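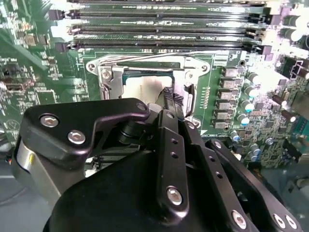 Wrist camera view over the CPU socket, with the small black strap in the gripper.

Kaltix open day recordings

Hi! I'm Svyatoslav Hnatiuk, and I put this folder together after our open day in Clandbridge on July 25, 2023. We had visitors crowding around the arm all afternoon, and plenty of them asked to see the clips at home, so I promised I'd clean them up and share them. There are 17 clips from 2 cameras, one on the wrist and one fixed by the table.

The job we showed was work inside an old desktop tower, laid on its side with the panel off. Hubert Kalinowski ran the arm and took questions (so many questions!) while I looked after the recording. People loved the wrist view on the big screen — you get really close to the memory slots and the socket, and the kids kept asking what every little part was called.

The fixed camera gives you the whole reach into the case, plus the gray printed fixture plate to the left of the tower. I'd start there if you've never seen our setup.
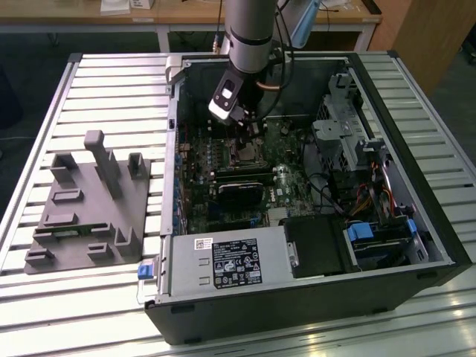 Before you use the clips

Glare gets strong in places, mostly on the upper memory slots in the wrist view and on the table slats in the fixed one. I left it alone. There's no sound, and clips are trimmed to 15 seconds each. Write to me if one won't open and I'll send it again.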